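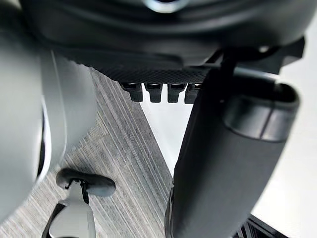 **Subject:** Re: [chore-automation] Are dishes solved?
**From:** Sándor Katona
**Date:** March 2020

Replying to the Khoury post, trimmed:

> The Zellari demo puts away a full rack without a stop. I'd call dish handling a solved problem at this point and move the list on to laundry. Remaining issues are cost and speed.

I disagree on "solved," and I don't think speed is a separate issue. Our log for the Enham kitchen task stands at 1522 attempts. The failures cluster in the last inch of travel, where the fingers share space with the rack wires and the wrist camera loses most of its view to the fingers themselves.
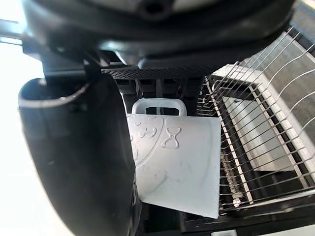 Thin flat plastic is the worst class we have. A small error in grip angle at the top of the piece becomes a large one at the bottom edge, and the bottom edge is what has to clear the tines. White parts on white surfaces also give poor depth. We cap closing force low for plastic, so slip is the usual result.

Mugs are much easier. They tolerate a sloppy approach, and the hand can support one from underneath.

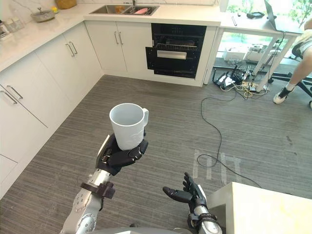
*Mug held in the left hand, right hand open. Appliance door down, rack forward.*

Note that a held mug says little about the rest of the chore. The arm still has to reach down past a lowered door and find a slot at an odd wrist angle. Our planner allows 4 regrasps per item, then gives up and logs a fault. Raising the limit to 500 in simulation moved the success rate by 2 points — the extra tries mostly repeat the same bad approach.
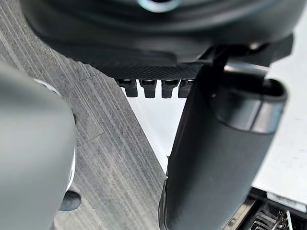

Floor and door edges matter too. If the base parks slightly off, the wrist has to come in over the edge at a slant, and the reachable part of the rack shrinks. Prillness handles this by re-registering the base before every item, at a heavy cost in time. That's why I don't separate speed from reliability.

Does anyone have per-item fault counts with mixed plastic and ceramic loads? I can share ours in CSV.

Sándor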